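# A Second Life for *Garo*

The animated series *Garo* left the air after three seasons, and for most of the years that followed it was difficult to see at all. Its return this summer, in a set of 18 new episodes produced by the Wukville studio, has brought an old audience back to a story many of them first met before they could read.

The premise is largely unchanged. Garo, a ferryman's daughter, carries passengers between the river towns of Prarna and listens to what they tell her on the way. In the original, each crossing lasted a single episode and the passenger was never seen again. The new version keeps the crossings and lets the passengers return. A baker from the first chapter reappears in the seventh with a quarrel still unsettled, and the writers allow that quarrel to run for most of the season.

Chibuzor Eze, the series director, was a junior layout artist on the original production. He describes the decision to extend the stories as the one on which the team spent the most time.

"Children who watch now are used to long stories," he said. "They remember a name from ten episodes back. We wanted to give them something to remember."

The first series ran to 52 episodes, of which 41 survive in a condition suitable for broadcast. The remainder exist only as home recordings, and the studio has chosen not to release them. Scripts for all of them were kept, however, and two of the new episodes are drawn from that material. 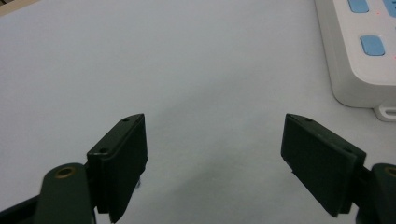 *A plain white tabletop, with a soft gray shadow toward the front.*

Not every change has been welcomed. The original theme, a slow tune for voice and drum, has been replaced by a brighter arrangement, and letters to the studio have asked for its return. Garo herself is older by two years and speaks a good deal more than she once did. Some longtime viewers feel that her silence was the point of the character. The objection has merit – the strongest of the new episodes, "The Lamp Seller," is also the one in which she says least.

The voice cast is entirely new. Esperanza Yazzie, who plays Garo, had not seen the series before her audition and watched the surviving episodes only after recording had begun. Her reading is dry and a little impatient, and it suits the older girl well. She is less at ease in the songs, which sit high for her.

The backgrounds remain painted by hand. Odukoya, the market town where the season ends, required 50 of them, and the final episode moves through its streets with evident pleasure in the work. Parents of very young children should know that the flood in that episode is frightening and lasts for several minutes.

A second season has been written. Recording is expected to begin once the songs are finished.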